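Hello and welcome! We get a lot of the same questions in the Plitside fan club inbox, and with only two of us answering (that's Thirumalai and Mathias) it can take us a while to get back to everyone. So we've gathered the ones that come up most and answered them as fully as we can. Last updated April 11, 2020.

## The band and the new single

**Who are Plitside, for anyone just joining us?**

They're a six-piece pop group from Wumberg, and they've been singing together since their school choir days. If you've only heard "Mistard" so far then you have a lovely lot of listening ahead of you – do start with the first album, *Unnithan*, and play it in order if you can, as the songs run into one another and it's a shame to break them up.

**When did the "Mistard" video come out?**

In February. We stayed up for it, as I think plenty of you did, and the comments were moving so fast that Mathias gave up reading them and just watched the video again.

**Has it really passed 300 million views?**

It has! The club's own streaming party had 763 people signed in at the same moment, which is easily the most we've ever had, and we're still very proud of you all.

**Which views count towards the total?**

We can't see inside the video site's counting, so please take this as friendly advice. Watch it the way you'd watch anything you love: all the way through, with the sound on, and then go and enjoy something else for a bit before you come back. Leaving it on a loop in a muted tab overnight isn't something we encourage, and we'd much sooner you got some sleep.

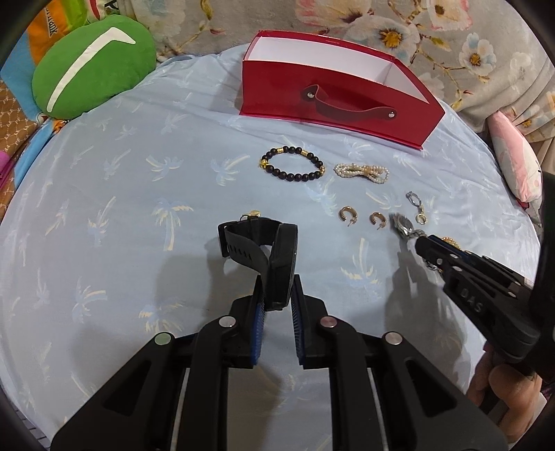
## Membership and post

**How do I join?**

Fill in the form on the Join page and wait for the welcome email. It's usually with you the same evening, but do look in your junk folder before writing to us, as a good many of them end up there for reasons we've never got to the bottom of.

**Is there a lower age limit?**

There isn't, though if you're under 16 we ask that a parent or guardian fills in the form with you. Plenty of parents have ended up joining as well, and they're very welcome.

**How long does my membership last?**

A full year from the day you join. We'll write to you 30 days before it runs out, and nothing is renewed unless you tell us you'd like it to be.

**Can I send a letter to the band?**

Yes, please do. Post it to the club address on the Contact page with the name of the member on the front, and Thirumalai Rao will pass it along with the next bundle. Replies are rare, I'm afraid, but the letters do get handed over.

**May I translate your news posts for my own fan page?**

Of course, and thank you for doing it. Just add a link back to us, and drop Mathias Lehner a line so he can put your page on our list of translations. We're especially short of Portuguese and Polish at the moment.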